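Berenice Barajas made the soup on the last evening of the month. The recipe was her grandmother's and had been written on the back of a Plerkine feed invoice. It gave quantities for 30 people. Berenice divided everything by 4 and rounded up.

Her granddaughter Yi-an stood on the step stool and read the lines out.

"Salt, one fist."

"Whose fist?"

"It doesn't say."

They used Yi-an's fist, then a second one. The onions went in at six o'clock and the barley at twenty past. The grandmother had specified a low flame and a lid set two fingers open. Berenice measured the gap with her own fingers and left her hand there until the steam got to it.

Amado Calimlim came up from the second floor at seven with bread. He had worked for 3,000 nights, by his own count, in the bakery at Hallel, and he did not trust barley.

"It needs another hour," he said.

"It says forty minutes."

"Who says?"

Berenice showed him the invoice. He read both sides. The feed side listed 261 sacks, delivered in January, unpaid.

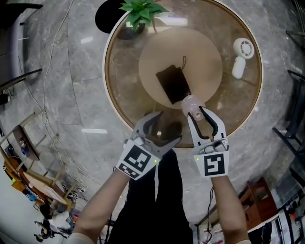
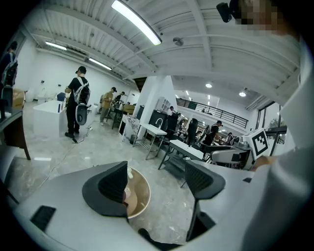
A round glass-topped table, first; a round bowl with a white rim, second.

"Did she ever pay this?" he asked.

"She moved to Cervantes."

Yi-an wanted to know whether that counted as paying. Berenice said it did not, and handed her the spoons. Amado cut the bread into slices the width of his thumb and stacked them with the crust facing the wall.

At forty minutes the barley was hard in the center. Berenice put the lid back and said nothing. Amado also said nothing. Yi-an took the pencil from the drawer, turned the invoice over, crossed out the forty and wrote a hundred above it. Then she drew around her closed hand in the margin, next to the line about the salt, and put her name under it.

They ate at twenty to nine. The soup was too salty. Amado had two helpings and took the rest of the bread home.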